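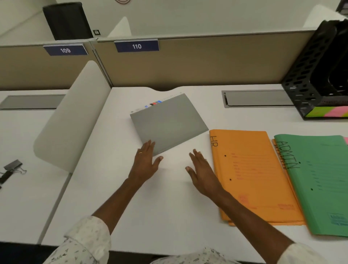
Ajith Nadar asks if a used electric van loses much range in winter. He drives from Astthorpe to Dadbridge and back, 13 miles in total, and the dealer could not tell him a number.

Ackah
In February mine shows 8 miles less on a full charge. For your distance it is no problem. Please ask the dealer for a battery health report before you pay.

Puriment
depends on the heater. I have the same question for 6 months already

2018-08-16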